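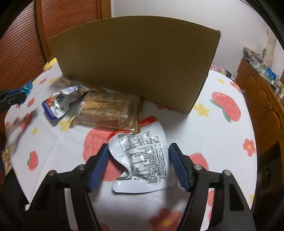

Snack Boxes: Worth the Bother?

By Teodoro Aranda
August 20, 2025

Filed under: Food & Drink / Galleries

I have never quite believed in the mixed snack box. The sellers promise variety and what you get, in my experience, is 40 little packets, 30 of them much the same and a handful you would never have picked for yourself. Still, people in Kimville keep swearing by them, and my sister-in-law wants one in November, so I gave in and looked at how a box gets put together.

My first grumble is with the packets. I can't read Chinese, and a pouch covered in small print on the back tells me very little about whether I'd enjoy it. The clear wrappers are more use to me. At least with those you can see some of what you're getting — pale and grainy in one case, which didn't win me over, but I knew where I stood. 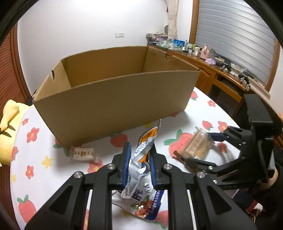 Plain brown box, strawberry tablecloth, and a foil packet in silver and orange.

The box is a big one for such small things. Advice on packing them always says heavy at the bottom and crumbly on top, as if a bag of biscuits cared. I'd use something half the size and spend the difference on better snacks. I'd also put in six kinds at most, with enough of each to go round, and leave the surprise element to people who like surprises.

I'll make one up for November all the same. Anything with a picture of the food on the front goes in first — I don't entirely trust those either, but it's a start.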